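9/21/26 – Brombridge Council has opened applications for its home kitchen grants, with 135 households to receive up to $200 each for small repairs.

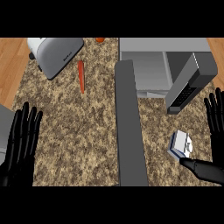

Applications close in December and are open to renters and owners in Anel and Dranow. 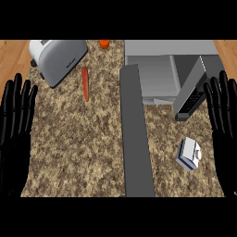 Grants may be put towards taps, seals, lighting and power points. Appliances are excluded, so a toaster or microwave like those on this speckled benchtop cannot be claimed. Forms are available at the Issa Street library.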